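Cellora Glass Herb Grinder and Storage Jar Set

The Cellora set is a two-piece grinder with a matching storage jar. The grinder takes dried herb and breaks it down to a medium grind, which suits most dry herb vaporizers with a ceramic or steel oven. If your unit calls for a fine grind, run it through a second time.

Turn the lid about ten times with light pressure. Tap the side before opening so the material drops into the base. 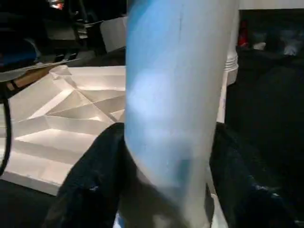
The jar holds up to 14 grams and closes with a silicone seal. Keep it out of direct sun. A humidity pack fits under the lid but is not included.

Weight of the full set is 393 grams. The grinder is 83 mm across, so it is a home unit and too wide for most pockets. For travel, look at the smaller Jenkins model, which uses the same teeth.

Clean the teeth with a dry brush after every few sessions. For sticky buildup, take out the seal, soak the grinder in isopropyl alcohol for some 2 hours, rinse and let it dry fully before use. Do not put the seal in alcohol.

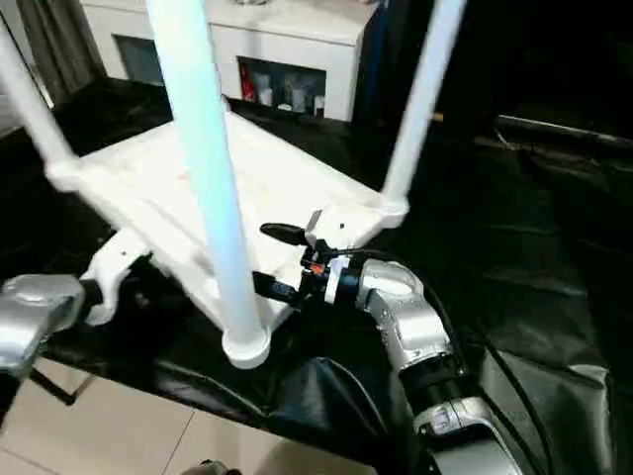 PLIMHOLM, November

The set is back in stock at our Plimholm store and online. Orders placed before noon on Friday ship the same day. Replacement seals are sold separately and fit the older version too. You must be of legal age to order.

Related items
Jenkins Travel Grinder
Kakness Cleaning Brush, 2 pack
Cellora Replacement Seal
Kakness Humidity Packs

Comments

drywell: Grind is good, a bit coarse for my vape on the first pass. Second pass fixed it.

M. in the hills: Does the seal from the old jar fit this one? Mine is still fine and I'd like a spare.

tealeaf40: Lid was stiff the first week, then loosened up. Jar keeps the smell in.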